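Search notebook Enter keywords

2019-09-12
Laundry corner, Flasness room. Konrad Kaczmarczyk in for the morning, me after lunch.

Getting the sorting area settled before we write up the clothes-handling sheet for Stedance. Iwona Olszewski wants one basket and one soft seat to lay things out on, no table.

1. Basket
Using the cream one with the brown rim. It stands on the floor by the grey upholstered seat, near enough to drop things in without leaning. Slots down the sides, so air gets through. There is a white paper label inside that should come out before anything delicate goes in. Red top is on the seat for now - it goes with the darks, separate wash.
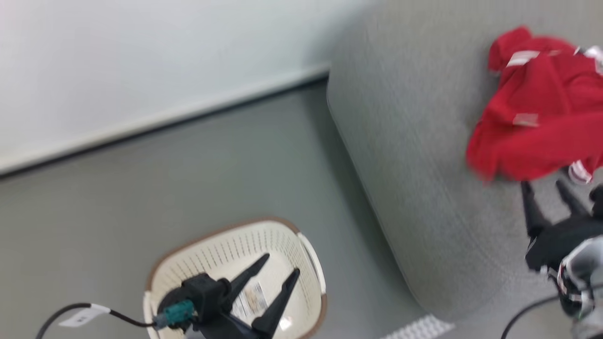 2. Load size
Konrad weighed the bits for the first load on the kitchen scale, 1,194 g. Fine for a half load. Set the limit at 11 items per basket, up to 50 minutes for the wash. Premeck sheet says 55 but that includes the extra rinse and we don't need it.

3. Wall and seat
Green paint has a few small dark scuffs. Tried nothing on them yet. Ask Baran which cleaner is safe on that finish - the last one left a shiny patch in the hall in June. Keep the basket's rim clear of the wall when it gets moved. 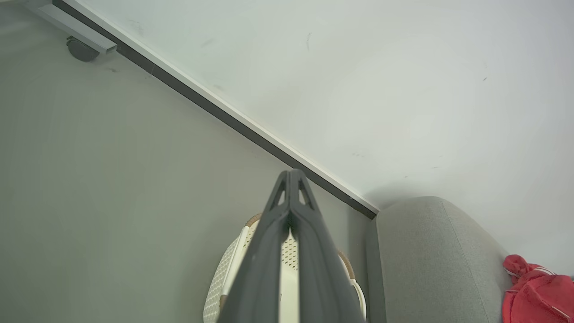 4. Still to do
- cut the label out
- second basket for whites, same size if they still have it
- lint roller for the grey fabric
- ask Iwona whether socks count as one item or two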